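News from the Fallis Garden Club: the seed swap, the hall roof and a very good marrow

Well, what a spring it has been so far, and I am only now sitting down with a cup of tea to write it all up for you. I had meant to do this before the seed swap, then during the tidying up after the seed swap, and now my own broad beans are a foot high and looking at me reproachfully through the kitchen window, so I shall get on with it.

The swap itself, back in March, was our busiest yet. We had 633 packets across the tables by eleven in the morning, and people were still coming in with biscuit tins and old envelopes. If you picked up one marked only "climber, nice" in blue biro, Concetta Cirillo would love to hear from you, as it was the last of her late aunt's runner beans and she had meant to keep a few back. She will happily swap you something for it (she has a great many leeks).

Tomatoes were the thing everyone wanted this year. The little yellow ones that Shireen Van der Merwe grew against her garage wall had gone before I could get my coat off, and I have had to beg three seedlings from her since. Shireen asks me to pass on that they want pinching out early and sulk terribly if you let them dry out, and that she sows hers on the bathroom windowsill with a sandwich bag over the pot. I have done mine on the landing and they are leaning like drunks, but they are alive!

On the same day we raised 300 pounds towards the hall roof, nearly all of it from cakes and the plant stall. The builders from Illevon have been up the ladder again and say the back slope can wait until autumn but the gutter over the kitchen door can't, so please use the side entrance when you see the cones out. The tea urn has moved to the small room in the meantime. It takes longer to boil in there, for reasons I can't begin to guess at, so whoever opens up should switch it on before taking their hat off.

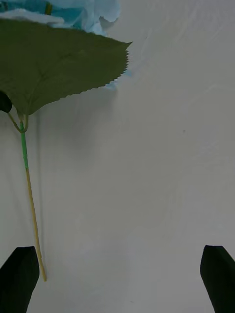 Blue petals and a big green leaf, no watering needed.

Now, the summer outing. We had such mixed feelings about the coach last year (the heating, mostly, in July) that we have gone with a different firm, and we are off to the gardens at Suridel. They have a walled kitchen garden, a long border that ought to be at its best, and a tearoom which I am told does a proper cheese scone. Tickets are 21 pounds, including the coach and entry but not the scone. We leave from the car park beside the hall at half past eight and should be home in time for supper. Do say when you book if you would like a seat near the front, and bring something waterproof whatever the forecast says, as I remember the year we didn't.

The produce show is back in September with the usual classes and one new one, for the best pot of herbs grown from seed. The marrow cup is still on Concetta's dresser and she has made it plain she expects it to stay there, so I hope some of you will take that as encouragement. Entry forms will be in the porch from midsummer.

One last small thing. The club's long-handled loppers went home with somebody after the hedge morning at Furtună, the house on the corner with the green gate, and we could do with them again before the lane closes over. Just leave them inside the shed door, and the key is where it always is.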